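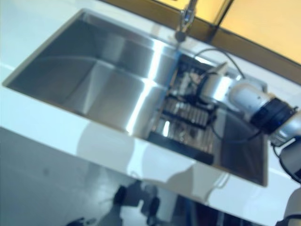
Figure 2. Sink station, right arm over the grate. Head camera view.

Trarnico Repository > Student Robotics > Working Papers > Section 4

Search this collection Go Advanced

4.2 The sink task

The course project at Skendberg asked each student team to teach a two-armed robot one kitchen job by demonstration. The Cluno team chose the sink. Their report gives a success rate that we think should be read with care, and this section says why.

The team recorded 184 demonstrations and held back 30 for testing. All of them used the same sink, and the held-back runs came from the same sessions as the training runs. A policy that had simply memorized the usual path of the arm would score well on such a split. The report calls this result "generalization." We would not.

Our second doubt concerns what the robot can see. The basin is polished steel set in a glossy white counter, and both throw back light (Figure 2). A bright streak runs down the middle of the basin, while the grate lies in the darker half, and motion blur softens the rim and the area near the arm. The fingers hang just above closely spaced bars, where a small error in depth matters. The team says its depth estimates were "adequate" at this station but reports no measurement. We asked for one and were given a plot from a different, matte surface.

Third, the scoring. A run counted as a success if the student operator judged it so, and the operator had usually collected the training data too. When two of us rescored the test runs from video, without seeing the team's labels, we disagreed with them on 14. Most of these were runs in which the gripper touched the grate first and then recovered. The course rules do not say whether that is a failure, and the Barrera team, working under the same rules, counted it as one. The two teams' rates therefore cannot be compared, although the class summary puts them in one table.

None of this shows that the method fails. It may work; the evidence offered does not settle it either way.

Related items
Scoring rules for student manipulation projects
Depth sensing on shiny surfaces: course notes
Barrera team final report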